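Home Opinion Work Life Archive Subscribe

Put the paper behind a door

4 min read

By Sheyla Montoya

I have been told, twice this month, that paper is over. Both people who told me were standing next to a pile of it.

So. Paper. Where it should live. I have strong feelings and a deadline at 2, so these come in no special order.

Our office moved to the open shelf thing a few years back. Everybody did. Long white shelves, no doors, the idea being that if you can see your files you'll use your files. Very nice in the brochure. The firm that sold us on it, Zadetti, sent a man with a tape measure and a slide about "visual access." Visual access to what? Invoices from the old building. A binder called MISC 2. The manual for a Plikuveo label printer we got rid of before I started.

What happens on an open shelf is you stop seeing it. A week, maybe less. After that it's wallpaper. Dusty wallpaper with your clients' names on the spine, which any visitor can read while waiting for coffee. I once watched a delivery guy read our entire second shelf, left to right, lips moving. Can't blame him, there was nothing else to look at.

A cupboard with a door asks you for something. You bend down, you open it, you take out one thing. Then you have to put it back, or the door stands open and catches somebody in the shin. I like that. A small penalty for being lazy.

People say closed cabinets turn into caves. Stuff goes in, never comes out. Sure, if you fill them. The mistake is filling them! We had a tall one at Trarkitz, my first real job, packed so tight you needed a foot on the frame to pull a binder free. 224 binders in that room, I know because I was the temp who had to list them. It took me most of July. Nearly all of it could of gone in the shredder and I said so, and was thanked, and none of it went.

So the rule I'd make, if anyone let me make rules: small cabinet, low down, mostly air. Under the desk or beside it. If there's bare shelf showing, leave it bare. Bare shelf is where next month goes. When it fills up you don't buy a second cabinet, you sit on the floor for 60 minutes and throw things out.

And lay them flat. I know, I know. Binders are supposed to stand. The stationery people make them to stand, the finger hole is there so you can hook one out of a row. But a row needs to be full to stay up, and that's the whole trouble. Three binders on a half empty shelf lean, then slide, then the rings go crooked and the pages tear at the holes. On its side a binder just sits. Spine out, label where you can read it from above, hole still there for your finger. My colleague Ranasinghe thinks this is barbaric. His lean.

Low wooden cabinets, doors open, blue files lying down:
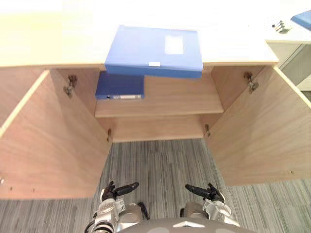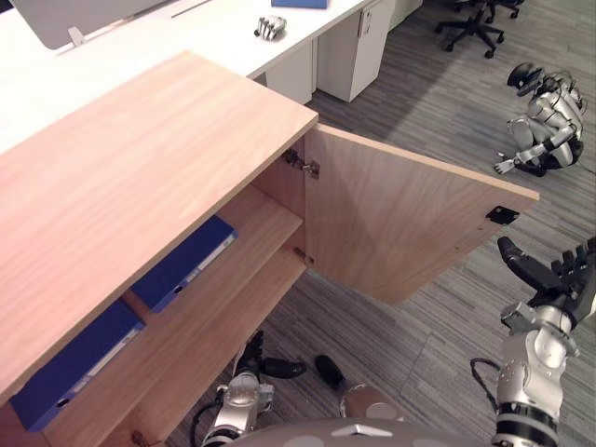
Labels, then. Get the label on before the binder goes in, even if it's in pencil, even if it's wrong. A blank spine is how you get MISC 2. I'd rather have "stuff from Karachi trip, ask R." then nothing. Handwriting is fine. We lost a whole afternoon once to picking a font.

Cost comes up every time. Doors cost more than no doors, yes. We priced a run of low cupboards for our side of the floor and the difference came out at roughly 600 dollars over the open version. For that you get a room that looks finished at the end of the day and nobody's payroll facing the window. We spent more on the plants, and the plants are dead.

The one argument against me I take seriously is bending. Not everybody can get down to floor level, or should have to, and a cabinet under a desk is no good to a person with a bad back. Fine. Put theirs at waist height. Same cabinet, on legs. Doors still on.

What I won't give up is the desk. The desk is for the file you're using now. One, maybe two if you are comparing. When I see four I know somebody is using the desk as a shelf because the shelf is full of things from the old building, and we're back to the tape measure man.

Anyway I've asked for the cupboards again. Third request. The form wants a reason, in fewer than 20 words, and I've left it for after lunch.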